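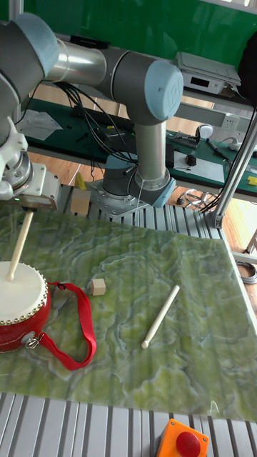
Pitcombe's little red drums go out on loan

Friday, August 8, 2025

PITCOMBE. If your street gets noisier this weekend, there's a good chance you can thank the library. Pitcombe Public Library has put 100 small drum kits on its lending shelves, and by closing time on the first day 79 of them had already gone home with somebody. That's a terrific start for an idea that was still a line in a budget request in April.

"Kit" is a grand word for it, and that's part of the charm. You get a small red drum with a white head and a ring of brass tacks around the rim, a red strap that clips to the side, a pair of pale wooden drumsticks, and one little wooden cube. Everything goes into a cloth bag with a tag on the drawstring, and the bag is light enough for a five-year-old to carry out to the car (we watched several insist on doing just that).

The kits cost the library $3,000 in all, paid out of the same fund that bought the very popular telescopes two summers ago. They can be borrowed for three weeks on an ordinary card, and a child's card works fine.

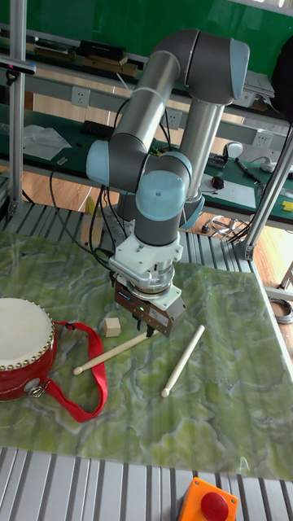

J. Śliwiński
Community arts reporter

The drums are cheerful things to look at. The red is glossy, the studs catch the light, and the whole drum is small enough to sit on a kitchen table with room left for lunch. It makes more sound than you'd expect, too! On the first morning, the children's room hosted a try-out hour, and you could hear it clearly from the parking lot, where a line of families was still waiting to get in.

What the children made of the wooden cube was the best part. It's in the bag for a simple passing game: players sit in a circle, one person drums, and the cube travels from hand to hand until the drumming stops. Whoever is holding it gets the sticks next. Within ten minutes the kids in the back corner had thrown out those rules and come up with their own, in which the cube sits beside the drum and has to be tapped with a stick at the end of every round. Then there was a version with two drums and one cube, which got so loud that the room next door moved its story time outdoors to the lawn.

Grown-ups had a go as well. One grandfather who said he hadn't held a pair of sticks since high school played a long, steady roll that stopped all the talk at his table, and he left with two bags, one for each grandchild.

A printed card in every bag has four easy rhythms on it, starting with a slow walk and working up to a march at 96 beats a minute. The card doesn't use written music. Left-hand taps are open circles and right-hand taps are filled ones, and most of the children we sat with were following it before the adults beside them had found their reading glasses. The march is the tricky one. It has a double tap on the left hand right where you don't want it, and getting through it cleanly brought cheers all morning.
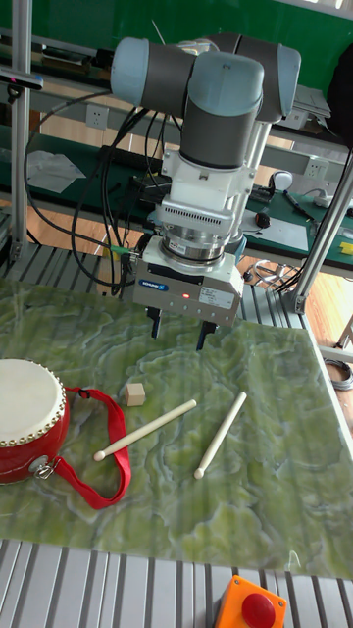 Small red drum with its strap clipped on, a wooden cube, and two drumsticks.

The strap deserves a mention of its own. It fastens with a metal clasp, and the younger children wanted it on right away so they could march. The library would rather they begin at a table or on the floor and get used to the sticks first, and the bag tag says so in large letters. A good number of the families we met had skipped the tag entirely, and there was a fine parade around the picture-book shelves to show for it.

There is also a bit of local history here. Pitcombe had a children's drum line for years, marching in the harvest parade behind the fire truck, and plenty of people in town still remember the red drums it carried. Those were full-sized and heavy, and they were sold off long ago when the line folded. The new ones are much smaller, but the color was picked with the old ones in mind, and more than one parent at the try-out hour noticed it before being told.

Our neighbors are joining in. Rendby's library, which shares a catalog with ours, will accept returns at its front desk, so families there can borrow in Pitcombe and skip the drive back. Rendby is also planning a drumming afternoon in its community hall for children from both towns. No date has been set, but the hall has wood floors and a high ceiling, and we expect it to be gloriously loud.

If you missed out on the first day, the remaining kits are going quickly, so it's worth reserving one. Reservations run through Grideo, the same booking page the library uses for study rooms and the telescopes. Choose "Things to borrow," then "Music," and pick the week you'd like. You can also ask at the front desk and the staff will do it for you while you wait.

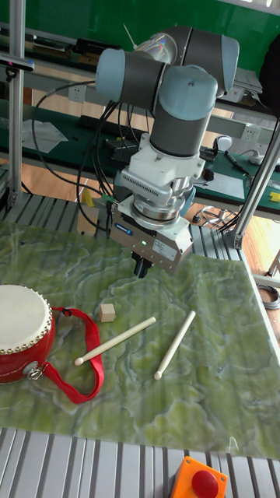
Before you borrow

Check the bag at the desk. It should hold one drum, one strap, two sticks, the cube, and the rhythm card. The cube is the piece most likely to end up under a couch, so count it back in before you return the bag. A lost cube costs a dollar. A lost stick costs three.

Play on the head with the rounded tips of the sticks. The drum can take an enthusiastic beginner, but it shouldn't be stood on, sat on, or left out in the yard overnight. Wipe it with a dry cloth if it gets sticky.

Kits should come back to the desk at either library. They don't fit through the book drop, and the staff ask that you please not test this.

One renewal is allowed, as long as there's no one waiting for the kit. Schools and day care centers may reserve up to six at once and keep them for the same three weeks. Two classrooms have already put their names down for the fall, and a third has asked whether it might borrow earplugs along with the drums. The library says it will look into it.

The next try-out hour is on Saturday morning at ten in the children's room. It's free, you don't need a card to take part, and younger brothers and sisters are welcome to come and shake things.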